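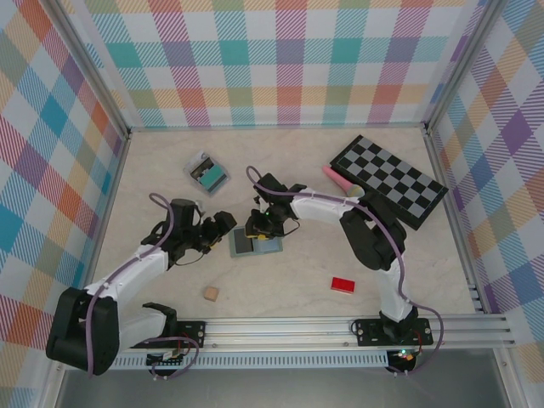 Figure 2. Two robot arms on a rail over a wooden tabletop, with plaid walls on three sides.

5. Getting Lost in Matching Corridors

Players of early corridor shooters complain about three things: the enemies, the keys, and the walls. The first two have been studied at length. The walls have mostly been left to modders, who have strong feelings about them and rather weak habits of writing anything down. In this section we look at how repeated wall textures affect a player's sense of where they are, using two small games built on the same aging engine, Kelero and Stondcombe.

Both games draw their levels on a square grid, and both fill that grid from a short list of textures. Kelero is the stricter of the two. Its builder, who went by Hunden on the old forums and whose readme files are a pleasure, gave each level a single main wall and let the player suffer. Stondcombe mixes its walls more freely, and now and then hangs a banner at a junction, apparently out of pity.

We asked 20 players to go through six levels, split evenly between the games. Each player had five minutes per level and no map. Afterward they drew the level from memory on graph paper. Holloway scored the drawings first and Kincaid scored them again without seeing his marks. The two scorers agreed on most sheets. Where they disagreed, the cause was usually a staircase that neither game engine is capable of producing. 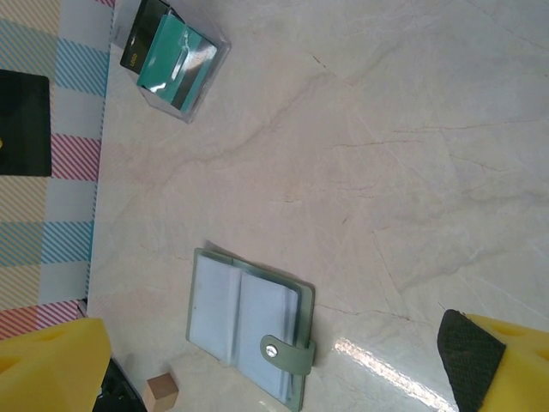
Drawings of the Kelero levels were longer and thinner than the levels themselves. Players added corridors wherever they had doubled back, which suggests that they took the second visit to a hallway for a first visit to a new one. One player drew the opening room in four separate corners of the page and labeled the last of them "bigger?" It is the same room. The Stondcombe drawings had fewer extra rooms, though they did show a touching faith in the banners, which several players treated as street signs.

A simple reading would be that more variety helps. Kapoor's fan patch for Kelero makes us doubt it. The patch gives nearly every wall its own texture, and players who tried it in our pilot were lost sooner and more cheerfully. With everything standing out, they had nothing to steer by.

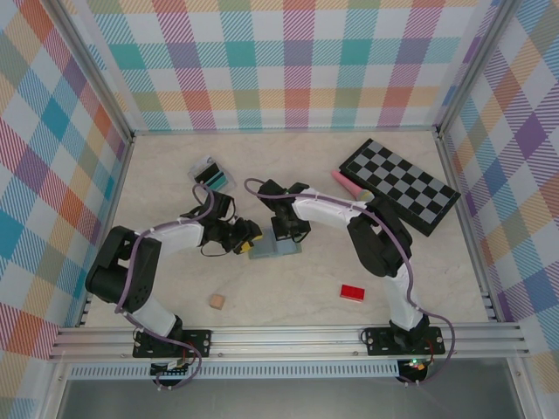
Texture scale seems to matter more than the number of textures. A brick wall offers the eye very little between one corner and the next, so the player counts turns and soon gives up counting. A large pattern with several colors in it behaves differently. Walls like the pastel plaid ones here, closed in on three sides, carry teal and orange and lavender in the one pattern, and a player could in principle remember a door as the one next to the orange part. The trouble begins when the plaid is tiled down a long hall and the orange part comes around again every few steps – at that point it is brick with better manners.

We therefore coded each level for the distance a player must walk before the pattern repeats, and we use that measure in the next section in place of a plain texture count. It predicts the extra corridors fairly well. It does not predict the staircases.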